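4.2 Thesis placement and paragraph order in the Temlow essays

The second part of the study looked at where students put their thesis statement and whether its position predicted the order of the paragraphs that followed. The Temlow set holds 605 literary analysis essays, each written in response to one of two short stories. Essays shorter than 200 words were left out before coding began, as they seldom contained more than one body paragraph.

Each essay was divided into functional units (opening, thesis, claim, evidence, commentary, closing) using the scheme set out by Lunde in the pilot. A sentence was coded as a thesis if it named the story or its author and made a claim that a reader could dispute. Sentences that only announced a plan - "I will discuss the setting and the narrator" - were coded separately as announcements. 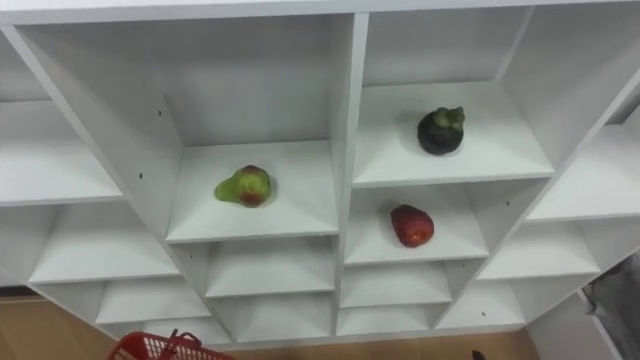
Announcements proved harder to code than expected. In 170 essays the announcement and the thesis were joined in a single sentence, and the two coders differed on which label should take priority. The rule adopted was to assign the thesis label whenever the disputable claim could be lifted out and still stand as a full sentence. Cases that remained unresolved were passed to a third reader at Torvik, whose decision was final.

Paragraph order was then compared with the order of terms in the thesis. Where a thesis listed theme before symbol, the essay was marked as aligned if the first body paragraph dealt with theme. Essays with a single-term thesis were marked as neutral and took no further part in the comparison. The coding sheet used for this step, adapted from the Besteo handbook, also recorded whether each body paragraph opened with a claim or with plot summary.

Figure 2. Fruit and shelf compartments, with a red basket near the tiled floor.

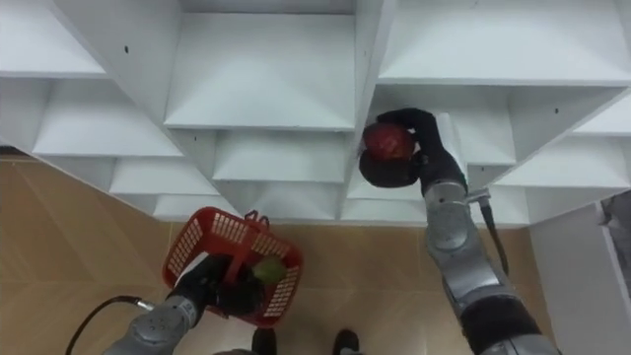 4.3 Limits of the coding scheme

The scheme treats the sentence as its smallest unit. This suits essays with conventional punctuation but works less well where run-on sentences carry a claim, a quotation and a comment together. We kept the students' own punctuation throughout and did not split such sentences.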